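## Neues vom Wasserspender – und ein bisschen mehr

Liebe Nachbarinnen und Nachbarn, liebe Freunde des Hauses,

seit dem letzten Rundbrief ist so viel passiert, dass ich gar nicht recht weiß, wo ich anfangen soll, also fange ich beim Trinken an. Viele von euch haben im heißen Juli gefragt, warum es bei uns im Nachbarschaftshaus eigentlich nur den Hahn in der Teeküche gibt, vor dem sich nach der Gymnastik immer diese lange Schlange bildet (ich stand selbst oft genug drin und habe dort übrigens sehr nette Gespräche geführt). Jetzt hat das Warten ein Ende: Im Flur neben der Garderobe steht der neue Wasserspender, angeschlossen, gespült und freigegeben. Er liefert stilles Wasser und Wasser mit Sprudel, und wer es lieber nicht ganz so kalt mag, drückt auf die mittlere Taste.

Ein ganz großes Dankeschön geht an Gönül Baysal, die sich seit dem Frühjahr durch Angebote, Prospekte und Telefonwarteschleifen gearbeitet hat. Am Ende ist es ein Gerät der Firma Kılıçarslan geworden, die uns bei der Montage sehr entgegengekommen ist. Die Leitung musste nämlich durch die alte Wand gelegt werden, und wer unser Haus kennt, der weiß, dass hinter jedem Putz noch einmal ein anderer Putz wartet. Bence Kerekes hat dabei einen ganzen Nachmittag auf der Leiter verbracht und hinterher noch die Fußleiste gestrichen, obwohl ihn darum wirklich keiner gebeten hatte. Danke, Bence!

### Trinken will gelernt sein

Passend dazu hatten wir Morena Tedesco zu Gast, die als Ernährungsberaterin arbeitet und uns einen ganzen Abend lang erzählt hat, wie man im Alltag auf genug Flüssigkeit kommt. Ich gebe zu, ich hatte mit einem eher trockenen Vortrag gerechnet (verzeiht mir das Wortspiel), und dann saßen wir bis kurz vor zehn zusammen und redeten über Kräutertee, Suppen, Wassermelone und die Frage, ob Kaffee nun zählt oder nicht. Er zählt! Das hat besonders Jozef Baert gefreut, der seinen Vormittag bekanntlich nach der Kanne einteilt.

Mitgenommen habe ich vor allem, dass man nicht auf den Durst warten sollte. Gerade im Alter meldet er sich später, und bei Kindern geht er im Spielen unter. Frau Tedesco stellt sich schon morgens den Krug für den ganzen Tag auf den Küchentisch, mit einem Zweig Minze oder ein paar Scheiben Gurke darin, und was abends noch drin ist, bekommen die Geranien. Ich mache das seit ein paar Wochen nach und muss sagen, meine Geranien bekommen immer weniger ab.

Ein Wunsch kam an dem Abend gleich aus mehreren Ecken, und den gebe ich gern weiter: Bitte bringt, wenn es geht, euren eigenen Becher mit. Wir möchten von den Einwegbechern wegkommen, von denen nach dem Sommerfest wieder zwei volle Säcke im Hof standen. Für alle, die ihren vergessen, gibt es im Regal über der Garderobe welche zum Ausleihen, die danach einfach in die graue Wanne in der Teeküche kommen. Gespült wird jeden Abend. Wer zu Hause noch gut erhaltene Becher übrig hat, darf sie gern im Büro abgeben, Farbe und Form sind uns völlig egal, nur spülmaschinenfest sollten sie sein.

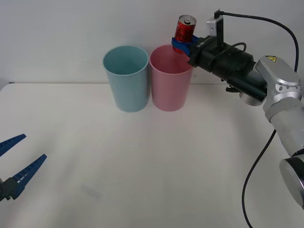

*Zwei Becher, einmal Blaugrün, einmal Rosa.*

### Termine und Kleinigkeiten

Im September geht auch der Kochkreis wieder los, diesmal unter der Leitung von Umut Kurtuluş und mit dem schönen Thema »Suppen aus aller Welt«. An den Herden ist Platz für 11 Personen, angemeldet wird wie immer auf der Liste am Schwarzen Brett. Den Anfang macht eine Linsensuppe nach einem Rezept seiner Großmutter – ich durfte vorab kosten und habe mich sofort eingetragen. Beginn ist um 18 Uhr, und wer Zwiebeln schneiden kann, ohne zu weinen, ist besonders willkommen.

Der Ausflug an die See nach Kokside findet ebenfalls statt. Im Bus sind noch acht Plätze frei, und 13 Euro pro Person decken die Fahrt und das belegte Brötchen unterwegs. Denkt bitte an eine winddichte Jacke und an eine Trinkflasche, die ihr vor der Abfahrt gern am neuen Spender auffüllen könnt.

Und falls jemand nach dem Gymnastikkurs eine dunkelgrüne Strickjacke vermisst: Sie hängt im Büro am Haken und wartet.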